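Fatindale Digital Food Scale – Review
Reviewed by Ngaio Ruawai, January 19, 2026

I bought the Fatindale scale because my old one had started reading a different weight every time I put the same bowl on it. I track portions and protein, mostly at breakfast and lunch, so a scale that drifts is no use to me.

It weighs up to 3,000 grams in one-gram steps. I put a 200-gram weight on it every Sunday for a month and it read 200 each time. The cheaper Montes scale I tried in December was off by 4 grams, and that adds up if you measure nut butter or oil.

The tare button is large and works on the first press. You can put a bowl down, zero it, add oats, zero it again and add yogurt. My heaviest mixing bowl is 788 grams and it still left plenty of room for a family-size batch of granola.
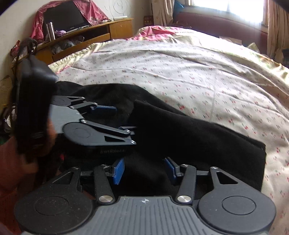
Does weighing food help you eat better than using cups and spoons?
For foods that are high in calories for their size, it does. A loose cup of granola and a packed one can be very different meals. For leafy vegetables I don't bother.

The nutrition side is weaker. The scale comes with a booklet of food codes – you type one in and it shows calories, protein, fiber and sodium. Plain foods are well covered. Mixed dishes are not, and there was no code for lentils cooked without salt, which I eat most days. I ended up writing down the weight and looking up the rest myself.

Auto shut-off is too quick. If you stop to chop an apple, the display goes blank and you lose the running total. The Pronine scale my sister uses lets you change that setting, and I wish this one did.

Cleaning is easy. The top plate lifts off and rinses under the tap.

I would buy it again for the weighing alone. If you want the nutrition numbers done for you, look at something else.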